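Carrying Stuff Home: What a Year of Reusable Bags Did to One Dorm Floor

Student project report, Consumer Habits seminar, Mirnley College

So I picked this topic in May, mostly out of guilt. I had a drawer full of plastic bags from the Pluven market down the hill, and every time I opened it a few more slid out onto the floor. My question was pretty simple: if people already own a reusable bag, why do they keep walking out of the store with a new plastic one?

I went in thinking the answer would be price. The Pluven charges 11 cents a bag, and I figured that was just too small to bother anyone. That turned out to be only part of it.

What I did was ask people on my floor and the two floors under it to keep their receipts for one semester. The bag charge prints on its own line at Pluven, so it's easy to find. I ended up with 304 receipts I could read (a bunch had gone through the wash, and one set had coffee all over it). I also put a short survey in the laundry room, with a pen on a string, and the pen was gone by the second morning. I replaced it with a worse pen and that one stayed.

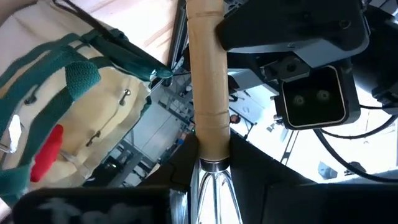

The survey had a question I almost left out, which was "Where is your bag right now?" I'm so glad I kept it! Hardly anyone wrote "with me." People wrote that it was on the door hook, or under the bed, or full of something else. Gym shoes came up a lot. So did library books, yarn, and in one case a whole set of holiday lights. The bag had become storage, and once a bag is storage you don't want to dump it out on the bed just to go buy milk.

That changed how I read the receipts. The bag charges weren't spread out evenly at all. They bunched up after 9 p.m. and on small orders, the kind where you run out for noodles and come back with noodles, juice and a giant thing of cereal. On the big planned trips people mostly remembered.

I tried one small experiment too. My roommate and I set up a shared hook by the stairwell with spare bags on it, take one and bring it back whenever. The first batch came from Dzene, the thrift shop behind the bus station, and the rest from a Pinora giveaway table at the student fair.
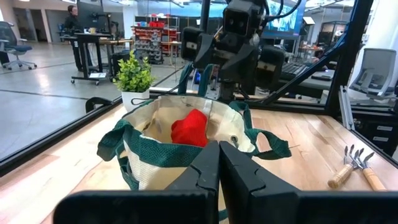
Vol. 3, page 41

The hook worked better than I expected for the first few weeks and then it kind of faded. Bags went out and came back slower and slower — I think they were turning into storage in other people's rooms, same as before. I did find one in the kitchen holding potatoes, which I guess counts as use.

There are things I'd do differently. I only had receipts from people who said yes, and those are probably the people who already care a little. I also didn't look at the other store, where bags are free, and that would have made a much better comparison. My budget was 300 dollars and I spent way too much of it on snacks for people who turned in receipts. Granola bars would have been fine.

If anyone in next year's class wants to pick this up, the receipts are in a shoebox in room 3141 of the social science building, sorted by month. The survey sheets are under them. Please keep the rubber bands on, it took me a whole evening to get them in order.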